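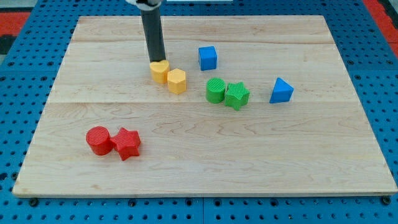 We have an open day coming up at our workshop in Vendska and I've been asked to run the tabletop arm for visitors. The job is pushing blocks around a wooden board on instructions people call out, things like "move the yellow heart next to the hexagon" or "put the red star by the red cylinder." It does fine when I'm alone with it. Last January we had 32 people through and it kept stopping while they talked over each other. How do other people run this?

Home Forum Ask Unanswered Tags Members Log in

Answer 1
Have one person type the instructions. Visitors say what they want, you type it. We did this at Lumenta and stopped using the microphone at all. Keep each turn to about 2 minutes or the line backs up.

Answer 2
turn the lights up

Answer 3 (Matěj Jelínek)
Agree with typing. I would also print a card with the names of the shapes, as guests call the hexagon a nut and the prism a wedge, and you lose time sorting that out. Let them pick from the card.

Put a rope or tape line in front of the table. At the Kallo demo people leaned over the board to point, and the arm has to be paused every time that happens. Two staff is enough, one at the keyboard and one at the line. Reset the blocks between groups and keep a few spares in a drawer.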